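## 4. Recording pick-and-place episodes

Section 4 applies to the Plarnside hand-held gripper with the Wulemis recorder, software build 26 or later. Complete the calibration in Section 3 before the first episode of each shift.

### 4.1 Target counts

A household grocery task set requires 1,000 accepted episodes. Schedule 1,165 recordings per set to allow for rejects. Storage on a standard Penner drive is sufficient for 1,405 episodes at default quality; offload before that limit is reached.

### 4.2 Procedure

1. Set out the objects on the task sheet. Vary colour, size and packaging between episodes – do not return items to the same position each time.
2. Hold the gripper by its handle and bring it to the start pose. Press the trigger once to begin recording.
3. Wait for the double tone. Motion before the tone is trimmed on upload.
4. Approach the object at a steady speed with the fingers fully open. Keep the free hand clear of the workspace.
5. Close the fingers until both inner pads bear on the object. For bags and other soft packaging, pinch the film and stop squeezing once it is held.
6. Lift, carry the object to the location given on the task sheet, lower it and open the fingers.
7. Return to the start pose and press the trigger again to end the episode.

**Caution:** Do not use the fingers to pry, or to drag jars and bottles across the table. Side loads can bend the linkage pins and invalidate the calibration.

**Note:** A dropped object does not end the episode. Complete a second attempt and tag the file `retry`. Votedbridge ingests retries as a separate class.

### 4.3 Reference view, soft packaging

Compare the first playback with the view below. Both fingers and the held item must be visible, with the tabletop in view beyond them. Clutter on the table is acceptable.

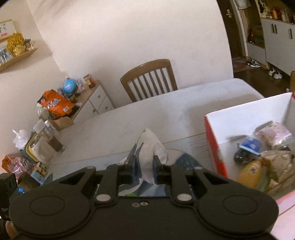 ### 4.4 Rejecting an episode

1. Open the episode list and select the file.
2. Choose **Reject** and enter a reason code.
3. Record a replacement before changing the task sheet.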